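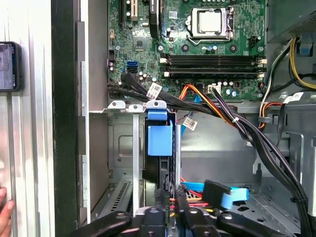

I've been running Zaren as our motion planner for 7 weeks now, mostly on PC teardown work, and I have opinions!

First, the good stuff. Setup was painless (I came from Bikell, where I once lost a whole afternoon to a config file). You load your arm model, drop in a rough mesh of the case, and Zaren starts spitting out paths you can use. Planning a reach down to a SATA connector takes it 200 milliseconds on my machine, and the preview window is lovely – you can scrub through the move and see which joint is going to get grumpy before anything moves for real.

Now the cables. Sheet metal, drive bays, a blue caddy sticking up, all fine, it plans around those happily. But a fat bundle of black cable draped across the case? Zaren treats it as one solid lump, so it either refuses to plan or takes some silly scenic route. You can mark a region as "soft," which helps a lot, but you have to do it by hand for every case, and the setting is buried three menus deep.

Perception plugins are hit or miss too. The Stumance one found connectors nicely for me, except black ones against black cables, where I ended up clicking the target myself.

It's $65 a month per arm, and version 8 is supposed to get proper cable models. I'm keeping my subscription, but if all you do is wiring, try the free trial on your messiest case first.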